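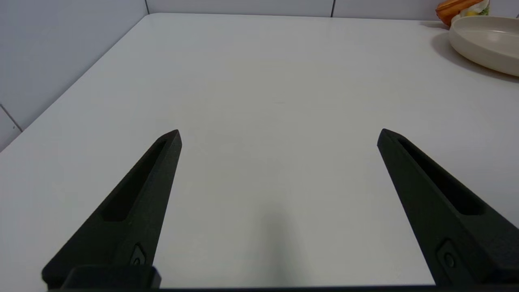

How do I get rid of dull rings on a white table?

My kitchen table is smooth and off-white with a bit of a shine, and I do love it, but plates seem to leave faint rings. Any ideas, please?

2 answers

Negin Bagheri
Oh, I had just this with mine! Warm water, a drop of washing-up liquid and a soft cloth, going gently in circles, then dry it well (I always forget that bit). It may need 3 goes, so do be patient with it.

Henis
Placemats. Mine are from Itedholm, lovely things.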